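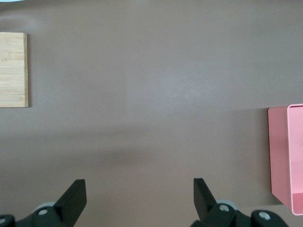 How to oil a wooden or bamboo chopping board

A board that has gone pale and rough needs oil. The job takes a few minutes of work and one night of waiting. The same method does for serving boards, wooden spoons and salad bowls.

What you need

Food-grade mineral oil
A clean cotton cloth (an old T-shirt is fine)
Fine sandpaper, 240 grit
Washing-up liquid and a stiff brush
Coarse salt and half a lemon, if the board smells

Don't use olive or sunflower oil. They go sticky after a few weeks and the board will start to smell of old chip pan.

Step 1. Wash the board

Use hot water and a little washing-up liquid. Scrub both faces and all the edges, then rinse. Do not leave it in the sink to soak. If it smells of onion or garlic, sprinkle on the salt, rub it in with the cut side of the lemon, leave for 6 minutes and rinse again.

Step 2. Let it dry

Stand it on its edge so air can reach both sides. Leave it overnight, and keep it away from the radiator. Oil put on a damp board sits on the surface and comes off on your bread.

Step 3. Sand the rough parts

Skip this if the surface is smooth. Otherwise sand along the grain with light pressure. Go easy on bamboo, which splinters if you work across the strips. Wipe off the dust with a barely damp cloth and give it another hour to dry.

Step 4. Put the oil on

Pour a small pool in the middle and spread it with the cloth. Cover the top, the underside, the edges and the inside of any handle hole. End grain drinks more than the rest, so go back over it. Oiling one face only can make a thin board cup.

Step 5. Wait, then wipe

Leave it on its edge for at least four hours. I do mine after supper and come back to it at breakfast. Buff off whatever is left with a dry part of the cloth. If it still feels greasy, buff it again.

How often

A new board wants oil once a week for the first month, then once a month. After that, go by looks. I give all of ours a heavier coat in November, before the heating has been on long.

Wash the oily cloth or lay it flat outside to dry before it goes in the bin.

Vesela Trajkovski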